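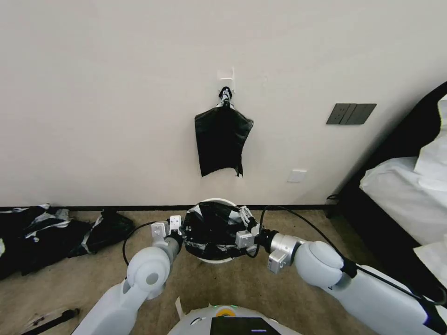 Chiến Ninh asked last time why we spend a whole session on bins when anyone can put a bag in a bin. Fair. The answer he got was too short so it's written out properly below.

Training > Rooms and Floors > Handout 4: Bins and Liners
March, Sabine Hamann

Notes go with the Sunday session at Kumotlow. Bring a pen, the margins are for you.

WHERE IT GOES WRONG

Most complaints about rooms are small things. Clostamitz passed on their list for the winter and bins came up more than beds. Liner slipped down inside. Liner too small. Old liner still under the new one. No liner at all.

Guests notice bins late in the evening when we have gone home. So it has to be right first time.

BEFORE YOU START

- spare liners within reach of the bin, not out on the trolley
- check the size, small bins get the small roll (Riedl stock, code 2173)
- look inside the bin first. Wipe if marked, let it dry
- gloves on for the old bag, off for the new one. You can't open a thin liner in gloves, try it
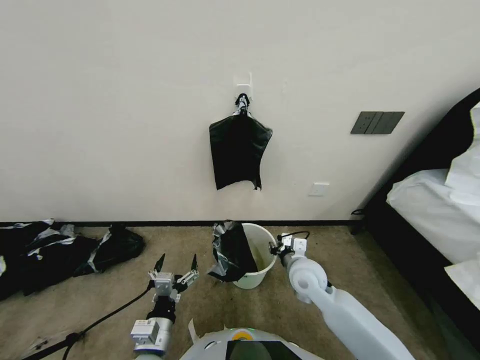
FITTING

Open the liner all the way before it goes near the bin. Shake it once, get air in. Then over the rim on one side, hold that side, work round to the other. People do one side and let go and it slides back in. Keep a hand on it.

Fold down evenly all the way round, a hand's width is plenty. Push the bottom down with your fist so it sits on the base. If it hangs halfway the first apple core pulls the whole lot in.

Too much bag? Gather the extra at the back and tuck or knot it. Tape only if the bin is an odd shape, and ask first, it leaves marks.

HOOKS

Stick-on hooks are fine on painted wall if the wall is clean and you leave them overnight before hanging anyting. Light things only. A bag on a hook is for dry rubbish, paper and packaging, or for keeping the next liner handy. No bottles, no food.

Hang it clear of the switches. You want a free run to the light with your hands full.

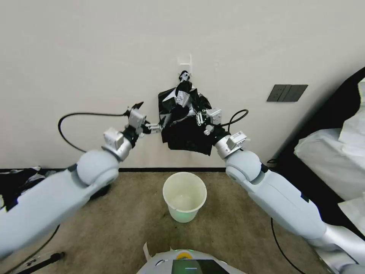 Use both hands to take one down. Lift off the hook first, then bring it away. Pulling straight down is how hooks come off with a patch of paint, and then it is Satish Pal with the filler and he has enough to do. Check the hook afterwards, press it flat, if it moves report it.

Tie the full bag before you carry it. Never across a bed.

SPARES

Rolls come in boxes of 200, small roll is 100. Gitent deliver to the back door. Take what you need for the floor and sign for it. The count was out again last month, please.
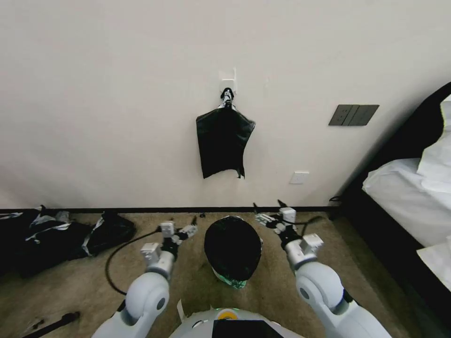
Last check is from the doorway. Stand there and look at the room as someone with a suitcase would. Bags left heaped against the skirting board are the first thing anyone sees on a pale carpet, doesn't matter how neat the bin is. Pick up, fold, back in the box. Then look at the bed, bedding hanging down the side is easy to catch with your foot so do the floor near it slowly. Lights off, door.

PRACTICE

In pairs. One fits, one watches and says nothing till the end. Swap. Then do it with the wrong size liner so you know what it feels like and stop sooner. Writen notes to me by the end of the week, half a page.

Comments

Imke Sauerland
The fist tip works. Been doing it with my foot for years, don't tell Sabine

Lợi Đoàn
is the small roll also for the bathroom bins or is that a different code? the sheet on the cupboard says something else

Sabine Hamann
Same roll. Ignore the cupboard sheet, it's old, will take it down

Satish Pal
Overnight for the hooks please. Overnight. Not one hour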